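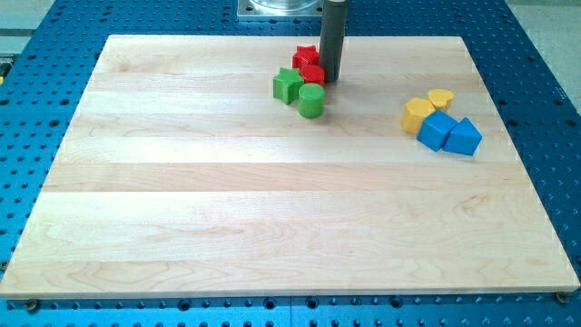 第四章 拼板与台面

木头从来没有同意过要做一块平板。它原本打算做一棵树,横着吸水,竖着送水,年年长胖一圈;被锯开、刨光、涂胶、夹紧之后,它仍按老习惯办事:天潮就胀,天干就缩,而且只肯在宽度方向上认真胀缩,长度方向上则懒得动弹。本章要讨论的,就是怎样同这样一种材料签一份大致公平的合同。

读者在前三章里已经学会了把一根料刨直、刨方,也应该已经刨坏过几根。现在要把若干根料并排粘在一起,得到一块比任何单根料都宽的板。这件事在图纸上只占一条虚线,在车间里却要占去一个下午,外加第二天早晨用来后悔的时间。

4.1 为什么要拼

宽料难得,也难伺候。一块整宽的枫木板价钱可观,往往还附赠一道瓦形翘曲,摆在台上像一只不太成功的摇椅。把它剖成窄条再拼回去,每条各翘各的,幅度就小得多。初学者常觉得这是自找麻烦,把好好的板锯开又粘上,等到他们把第一块整板桌面送进有暖气的屋子里过完一个冬天,意见通常会改变。

本章开头那块浅色的板便是边对边拼成的。几条长料并排,接缝很淡,深浅略有差别的色带一条挨着一条,带着波纹、小节疤和打旋的花纹。枫木的拼缝好不好,先别急着看缝,看两侧的色带是否彼此容得下。颜色差得太远,缝做得再细,远看也还是一道线;颜色相近而纹理打架,则像两个人同时说话,虽然说的是同一件事。

板下是一张蓝色的金属孔台。台面上圆孔成行成列,靠近板前沿两端的孔里各有一枚深色的小螺栓或紧固件。老一辈木工看不起这种台子,嫌它冷,嫌它响,嫌它把凿子刃口磕出月牙。本书作者年轻时也看不起,后来自己买了一张。孔台的好处在于处处可以固定,坏处也在于此:学生会花半小时挑选最理想的那个孔。

板上有几个红的、绿的塑料块,两颗星,两个圆柱。小物件对一块板的要求,比大物件苛刻得多。一口炖锅放在略有起伏的面上照样稳当,一个立着的小圆柱可没有这份涵养。

4.2 排料:最便宜的一道工序

排料不用电,不用胶,也不出木屑,所以大家都跳过去。海诺·克利亚维尼亚(Heino Kļaviņa)在纳德斯特德(Nadstead)的教学车间带班时,规定学生排完料必须离开台子去喝一杯茶,回来再看一眼。茶喝完仍然满意的,方可画线。据他的记录,某届学生为此共消耗茶包 120 个,报废板材一块。校方对茶包一项提出了异议。

排料时依次考虑下面几件事:

年轮方向。传统教法要求相邻两条的年轮一正一反,弯曲互相抵消,整板呈轻微的波浪。另一派主张全部同向,整板弯成一道缓弧,再用穿带拉平。两派的争论已经持续很久,参与者的板大都还算平。

刨削方向。相邻各条的纹理应尽量朝同一头走。若有一条反着来,最后整面刨光时它会一路撕茬,提醒你当初没有看。

色带与节疤。小节疤可以留,避开接缝即可。把最好看的一条放在正中是人之常情,放在你每天坐的那一侧则是经验。

排定之后,用铅笔在整个板面上画一个大三角,横跨所有的条。胶一上手,时间便忽然走得很快,到时能否认出哪条挨着哪条,全靠这个三角。用粉笔也行,只是粉笔总会蹭到袖子上,然后三角就到了食堂。

4.3 刨边

两条边要密合,不一定非得各自绝对成直角。把相邻的两条像合书一样对折夹在一起同时刨,即便刨子歪了一点,两边的歪斜也会互补,翻开之后仍是一个平面。许多工匠的名声建立在这个事实之上。

检验方法很老派:把上面一条立在下面一条的边上,对着光看。中间透光,多刨两头;两头透光,说明中间留了一道极细的空隙,若细得像一根头发,便由它去,夹具会收紧它。若细得像一根筷子,请回到第三章。

练习前请准备好四条长度相同的料、一把调好的长刨和足够的耐心。刨到第三条时,你会怀疑尺子有问题,请先检查刨刀。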